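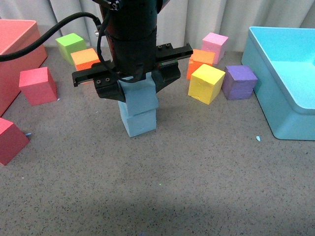
Black gripper holding a light blue foam cube above a second one

Call for Participants: Grandparents and Home Languages

The Rasness Center for Family Learning invites grandparents and grandchildren to take part in a study of everyday conversation in homes where more than one language is spoken. The study is funded by the Tesfamariam Fund and continues work that began with 262 families in the Doten area. Enrollment is open through April. 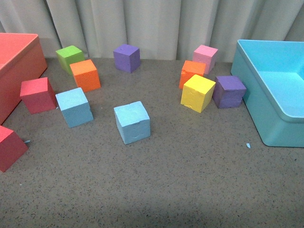
Colored foam cubes on a gray tabletop

The first phase of the study produced nearly 2,608 short audio recordings made by families at home. Most of them were of parents with children under six. Grandparents were present in many of the recordings but were not interviewed, and the research team now wishes to hear from them directly.

We are interested in ordinary talk: meals, errands, stories, disagreements about bedtime. Families do not need to speak both languages well, or in equal amounts. Grandparents who understand a language but seldom speak it are encouraged to apply.

Who may take part

Each participating pair consists of one grandparent and one grandchild between the ages of three and seven. The two must see each other in person at least twice a month. At least one language other than English must be used in the home of either the grandparent or the child. Great-grandparents and step-grandparents are eligible. Pairs who took part in the first phase may apply again.

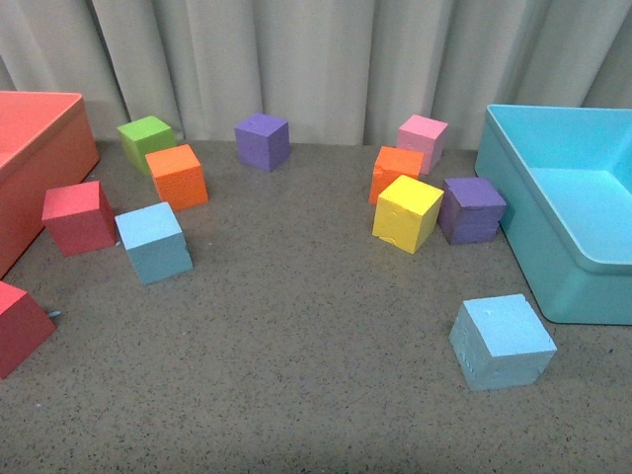
What participation involves

Pairs attend two visits at the Center, each lasting 90 minutes, with a break. At the first visit, the grandparent completes an interview on family language history while the child stays in the same room with a member of staff. The second visit takes place four months later and includes a picture-book session in the language of the family's choice.

Between visits, families record one conversation a week on their own telephone. Recordings may be deleted by the family at any time before they are submitted.

Each pair receives $160 on completion of the second visit. Parking and bus fares are reimbursed. Interpreters are available in Polish, Finnish and Tigrinya – other languages may be requested on the application form.

Consent and privacy

A parent or legal guardian must sign the consent form for the child. Names are removed from all transcripts. Withdrawal is possible at any stage and does not affect access to other programs at the Center.

How to apply

Application forms are available at the front desk from 9:00 a.m. to 4:30 p.m. or by mail on request. Completed forms should be addressed to Orvokki Oksanen, Study Coordinator. Questions about consent should be directed to Maja Stępień in the Office of Research Participation. Applicants will receive a written reply within three weeks.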